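Home Tickets Knowledge Base Parts Sign in

Ticket 2606: Upstairs breaker trips in the afternoon
Opened by: Leonor Bastos
Site: Wondmont, second floor
Status: Closed
Date opened: February 20, 2018

Problem as reported
The breaker for the east wall outlets on the second floor trips after lunch. It is a 20 amp Halvorsen, position 9 in the panel. It resets without trouble and holds until the next day. Lights are on a separate circuit and stay on.

Log

Entry 1. Reset the breaker and asked people on the floor what was running when it went. Answers were the printer, the microwave in the break corner, and a space heater under the desk by the window. The heater label says 1,500 watts. I asked for it to stay off until I had looked at the rest.

Entry 2. Heater off, breaker tripped anyway at 12:50. Panel cover off. Terminal screw on position 9 was snug and there was no discoloring on the wire. Swapped in a spare breaker of the same rating.

Entry 3. Tripped again with the new breaker, so the old one was probably fine. Started mapping outlets with a plug-in tester. The drawing shows six outlets on this circuit. The desk outlets on the far side of the partition are on it too, and they are not on the drawing at all.

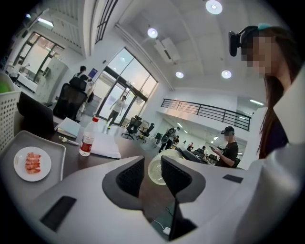 Second floor desk, plate of shrimp on the tray.

Entry 4. Put a clamp meter on the circuit over lunch. Base load was 4 amps. The microwave took it to 17. Then the Noderell water heater under the break corner sink came on and the reading went past 28. The breaker let go a little after that. The water heater is supposed to have its own circuit. Someone tied it into the outlet box behind the cabinet — no cover plate, wire nuts only.

Entry 5. Electrician ran a dedicated line for the water heater to position 12 and put a proper cover on the box. Original breaker went back in position 9. Drawing corrected.

Entry 6. No trips since. Left open into March to be sure, then closed. The space heater still should not go back on this circuit.

Comments (3)

Deolinda Meireles
We had the same thing at the Skisitz building. Ours was a dishwasher. Check the first floor sink while you're at it.

Leonor Bastos
First floor is on its own line, I looked. Thanks for sorting this out.

Deolinda Meireles
Can you post the corrected drawing? The copy in the shared folder is still the old one.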